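Materiales del curso > Servicio de sala y bufé > Unidad 4

Unidad 4. Dispensadores de bebidas en el bufé de desayuno

Apuntes de Dzifa Mahama para el grupo de tarde

En la unidad anterior vimos la línea de café. Ahora pasamos a las bebidas que el cliente se sirve solo: zumos, agua con fruta y té frío. El material de partida es el dispensador cilíndrico con grifo, montado sobre una bandeja recogegotas.

4.1. Partes del dispensador

Depósito: el recipiente superior, con tapa. Se llena en el office y se lleva ya montado a la sala.
Grifo: palanca y caño. La junta interior se desmonta para limpiarla.
Bandeja y rejilla: la rejilla sostiene el vaso y deja pasar el goteo. La bandeja se vacía antes de que el líquido llegue a la rejilla.

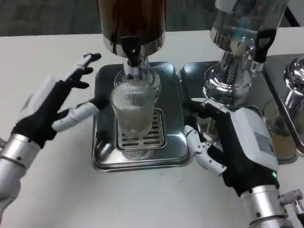 La altura libre entre el caño y la rejilla decide qué vaso se pone en la mesa. Con vaso alto hay que comprobar que entra recto, sin inclinarlo. Si el cliente tiene que ladearlo, acabará mojando el mantel – y la manga.

4.2. Montaje

1. Limpiar la mesa y secarla.
2. Colocar las bandejas en línea, paralelas al borde, con las rejillas puestas.
3. Colocar los depósitos y comprobar que el caño cae sobre la rejilla.
4. Abrir cada grifo un instante con un vaso debajo. Tirar esa primera muestra.
5. Poner el rótulo de cada bebida y la lista de alérgenos.

En el hotel Clovgate, donde haréis las prácticas de junio, el bufé atiende a unos 40 clientes por turno y el montaje debe estar terminado a las seis y media.

4.3. Servicio

El vaso se apoya en la rejilla y se suelta antes de accionar la palanca si la bebida lleva hielo. Sin hielo puede sujetarse por la mitad inferior, nunca por el borde. No se llena hasta arriba: se deja libre al menos un dedo.
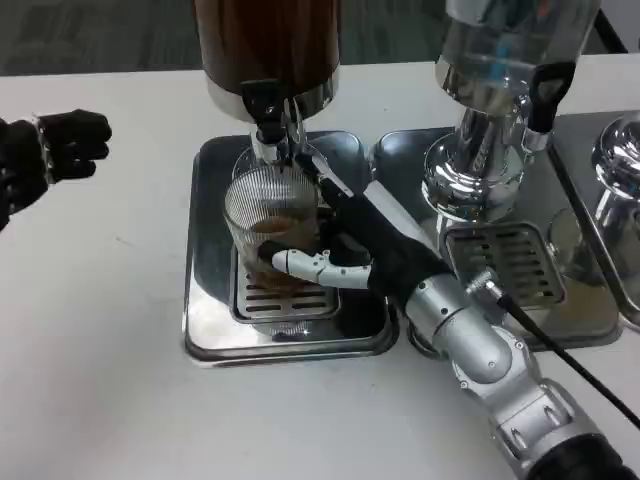
Fig. 2. Vaso acanalado bajo el caño, sobre la rejilla de la bandeja recogegotas.

4.4. Limpieza al cierre

Vaciar el depósito, aclarar con agua templada y desmontar el grifo. El té deja poso en la junta; se cepilla aparte. El acero se seca con paño de microfibra, siguiendo el pulido. No se guarda nada húmedo ni con la tapa cerrada.

Paavo Laitinen revisará el desmontaje del grifo en el taller. Traed el delantal y la ficha 13 rellena.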